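My router has a new hobby. Every evening at 18 minutes past seven it drops the wifi, has a think, and comes back with a slightly different name.

Rang Brirkenine support. Sang Võ, very patient man, asked if I'd tried turning it off. I said it was seeing to that itself.

He had me open the event log. 1,248 entries since Sunday, all of them reading "OK".

Next idea was changing the channel. I was on 3. I am now on 5. The neighbours in Tredcombe are presumably all on 5 as well, having rung the same man.

Then a firmware update. The bar got to the end, paused, and started again from the left -- like someone who's walked into the kitchen and forgotten why.
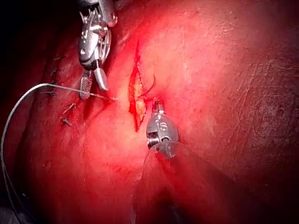
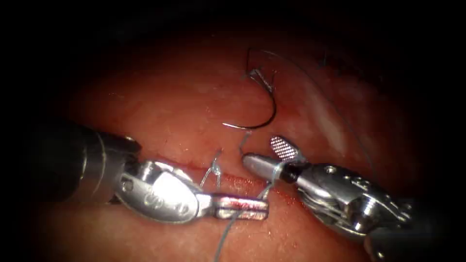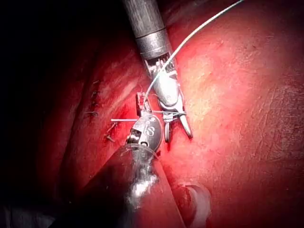

Robotic instruments, all four.

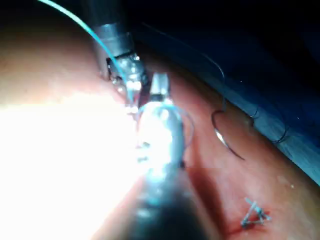
Anyway, firmware finished at ten. The router now has a dark mode and still drops out at the usual time.

Current fix is a long cable down the stairs, held with parcel tape. Fastest the internet has ever been in this house. I've tripped on it twice.

Sang is ringing back in September.

Comments

Ülle Koppel: Check the schedule tab. Mine had a bedtime set for children I don't have.

Quang Mạch: Same router, same time every night. Following.

Đức Bạch: what colour is the cable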